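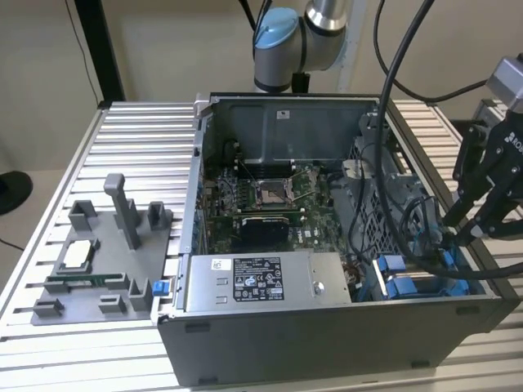 **Cokada 39 Desktop Tower, Barebones (No Processor)**

Gray metal case with the motherboard, power supply and one expansion card already installed. The CPU socket is empty, so you can fit your own processor. Memory, drives and operating system are not included.

- Green motherboard with CPU socket and retention lever
- Silver power supply
- Mesh drive cage
- Blue handles on the drive caddies
- Internal power wiring included

Sold as used. Light scratches on the case are normal. Please check that your processor fits the socket before you order.

Ships from Neda in 20 days or less. Returns accepted for 30 days in the original carton. Processor, cooler and thermal paste sold separately.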